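三月 采集记录 厨房餐桌任务组

地点:Ibrahim 住宅点,餐厅及相连厨房
项目:Prendent 餐具收纳子集
记录用途:组内留存,并供 Plevano 标注组核对

一、当日任务

本次采集沿用 Dukholm 规范第二版,任务为将散放于桌面的餐具逐件夹取,竖直放入筷筒或餐具筒。每段示范自夹爪张开、悬停于桌面上方起算,至物件放入筒内、夹爪退开为止。中途掉落者不剪辑,整段保留并标注“掉落”,由标注组决定是否进入训练集。

餐桌铺灰白格桌布,布面网格线经鱼眼镜头后弯曲明显。位姿估计此前在纯色桌面上偶有漂移,格线桌布的特征点较多,预计有利于定位,具体结论待轨迹回放后填写。桌上的星形图案及星形纸片一律不作为操作对象,语言指令中亦不得提及。

二、筷子部分

筷子的起始状态规定为无序堆放,不得预先理齐。操作员应先取最上层、与其他筷子交叉最少的一根,夹取点选在中段偏粗端。若一次夹起两根,视为有效示范,但须在备注栏注明。

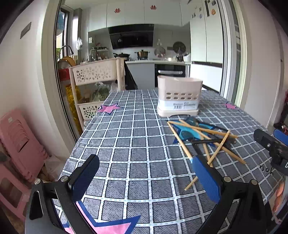 图一 筷子散堆,夹爪张开,筷筒位于堆后。

堆中有一根黑色细棒,与浅色木筷混放。标注词表目前只有“木筷”一项,建议增设“深色细棒”,暂不归入筷子类,以免影响计数脚本。该项已列入待议。

筷子直径小,指垫闭合后接触面窄,夹持力读数偏低,单凭力阈值判断“已夹住”容易漏判。现改为开合宽度与力读数联合判断,宽度阈值由标定文件读取,现场不得手动修改。

三、帧数与同步

上午完成筷子段15条,下午完成勺类段15条。导出后筷子段有效帧2972,勺类段有效帧2336。两者差额主要来自筷子段的接近阶段,操作员在堆上方停留选点的时间较长。停留本身不算缺陷,但停留超过规范上限的片段应裁至上限,裁剪点写入日志。

双侧夹爪时间戳已按统一时钟对齐。导出前须核对首帧偏移,偏移超限的片段退回重导,不作插值处理。

四、勺类部分

勺类以柄部为唯一允许的夹取部位,不得夹勺头。蓝色半透明塑料勺单独编为一组,原因在于透明件的深度值缺失较多,与金属勺混编会使该组误差统计失真。夹取后应使勺柄与两指大致平行,再向餐具筒移动。

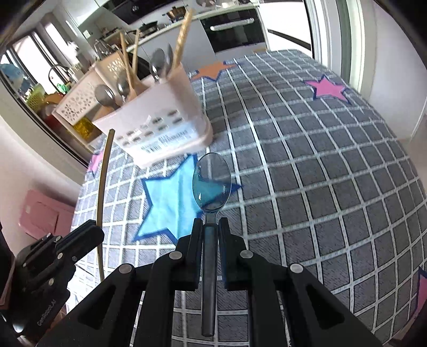
图片来源:Prendent 项目组,夹爪端相机采集。内部资料,转载须经 Plevano 标注组同意。

餐具筒内已有金属勺及长柄木质餐具,木柄高出勺头,占去筒口上方的部分空间。放置时须绕开木柄,从空隙较大一侧进入。该约束未写入指令文本,仅由示范体现,目的在于检验模型能否从图像中自行取得避让信息。评估时应另设筒内仅有勺类的对照组。

金属勺头反光较强,窗侧光线直入时更为明显。曝光已锁定,当日未再调整。后续如更换时段采集,应重新锁定并另立批次号,不得并入本批。

五、问题与处理

1. 指垫边缘有轻微磨损,闭合零点较上一批略有偏移。已重新标定,新旧标定文件分别存档。
2. 厨房背景物品较多,部分片段中背景锅具与任务无关,标注时不画框。
3. 指令文本中“筷筒”与“餐具筒”混用,现统一为:盛筷子者称筷筒,盛勺及其他餐具者称餐具筒。已提交的片段由标注组批量替换。

六、待办

回放全部轨迹,填写格线桌布定位结论。
确定“深色细棒”词条是否增设。
补写塑料勺组的深度缺失比例,附于导出报告末页。
对照组采集排入下一批,场地仍用 Ibrahim 住宅点。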